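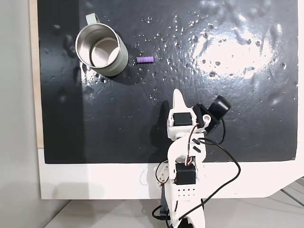 How to Budget for a Small Robot Arm Before You Buy One

The price on the product page is the price of a box arriving at your door. I have helped put together three equipment requests for desktop arms now, one of them for a teaching lab and two for a small product testing shop, and in every case the arm was the line people argued over and the other lines were the ones that hurt. So these are the steps I go through before I let anyone click the order button. They assume a printed arm with hobby servos, a gripper and a small camera. If you are shopping for a full industrial cell, most of this will be too small for you.

Step 1. Write down the task in one sentence

"Explore automation" is a mood. "Pick up a mug by the handle and set it on a rack" is a task. If you can't get it into one sentence, stop and keep your money until you can.

Then write down the conditions. Is the surface shiny or matte? Will there be water on it? Is the object metal? A glossy black table throws glare back at a camera, and droplets make little highlights of their own. A steel mug interior does the same thing. Vendors film their demos on dull gray mats with foam cubes, and I would like you to ask them why.

Step 2. Ask the vendor four questions, in writing

What does the arm lift at full reach, with the gripper and camera mounted? The number on the page is often for a bare arm held close in.

Which servos are in it, and can I buy one on its own?

What does the warranty say about gears? The first quote I got from Skulletti covered "the robot" for a year and listed gears, fingers, cables and horns as wear parts. There wasn't much robot left after that.

What happens if it gets wet? Open vent holes and bare wiring are normal at this price, so expect the answer to be "don't." If your task involves a wet counter, that answer belongs in your budget as a drip tray, a raised mount, or a different arm.

No written answer, no purchase. Salespeople say all kinds of things on the phone.

Step 3. Build the real list

My starting list looks like this:

Arm, assembled or as a kit
Power supply, if it isn't included (check the plug too)
Gripper fingers, one spare set
Servos, 2 spares of the type used lowest on the arm
Camera, bracket and a longer cable than the one supplied
Clamps or a base plate
A work surface you don't mind scratching
Lighting you can move
A computer that can run the software
Cable clips and sleeve
Staff hours

People skip the cable clips every time. The camera cable on these arms tends to swing out in a big loop, and sooner or later the arm drags it across whatever you were trying to pick up. Clips and sleeve for the whole setup cost me $49. I had to fight for that line, which still annoys me.

Step 4. Price the hours

Kits look cheap until you put a wage next to them. Weronika Jasińska, who ran the bench on our second purchase, kept a log from the day the Zellov kit showed up to the first repeatable pick. It came to 90 hours. The vendor's page said "up and running in an afternoon." Some of that time went to assembly and some to calibration, and a depressing share went to a driver problem with a one-line fix buried in a forum.

Your number will be different. Put one in anyway, multiply it by what you pay per hour, and add it to the total where the person signing can see it.

Step 5. Set a ceiling and hold it

We set ours at $3,000 for everything except wages. A ceiling is useful mainly for killing upgrades. When the Kalinowski rep offered a better camera bundle, we asked what came off the list to make room. Nothing could, so we passed. I still don't know if the bundle was any good. I do know we had money left when a servo quit in December.

Step 6. Test with your own objects before the return window closes

Check the return policy first. Grillthorpe gave us a decent window but started it on the ship date, so a week was gone before we opened the carton.

Use the real things. Put out the real mug, the real surface and one small awkward item, something ribbed or round that likes to roll. Run it under your normal lights, then move a lamp and run it again. Write down every failed pick along with the lighting and the object position. If the arm only works with the blinds down and the table dry, you have learned what you would be paying for. Keep actual liquid well away from the base and the wiring while you do this, or the return window won't help you.

Step 7. Decide what would make you say no

Do this before testing, and do it on paper. Ours was a success rate agreed in advance, plus a rule that any part broken in the first month had to be replaceable from stock. Without something like that, everybody gets fond of the machine and the failures become "quirks."

A note on buying two

You will hear that you should order a pair because the second one serves as spares. Sometimes that makes sense for a classroom. For a single bench I would rather have the loose servos and fingers in a drawer. A second arm from the same batch can have the same weak part as the first, and now you own both of them. If the first one is still earning its spot after six months, price the second one then, and get fresh quotes, as the old ones will be out of date.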